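**Re: oiling a tabletop, how many coats?**

**gumleaf_23**
Moving the dining table out to the verandah in Ullbridge come August. The tin says 2 coats. The bloke at the Prulthorpe hardware says 8. One of them is selling oil by the litre.

**saltbush**
Two. Wipe off the excess after fifteen minutes or you'll be eating tea off flypaper until spring.

**planewreck**
Disagree. Two is fine for a table that lives indoors and is never introduced to a child. Outside I'd do four thin ones and a light sand between each.

**saltbush**
Four thin ones is two normal ones with extra laundry.

**planewreck**
My colour has held. How's yours?

**saltbush**
Grey. I call it silvered and charge visitors to look.

**gumleaf_23**
So somewhere between 2 and 8. Glad I asked. Is Huseo any good, or should I stick with the Lamptey stuff?

**planewreck**
Lamptey goes orange on pale timber. Huseo if you want to keep grain like this, with the knots still showing:

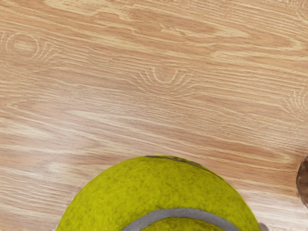 ### Page 2

**saltbush**
Lamptey does not go orange. It goes honey. Read the tin.

**gumleaf_23**
Bought the Huseo. Doing three coats so you can both be annoyed.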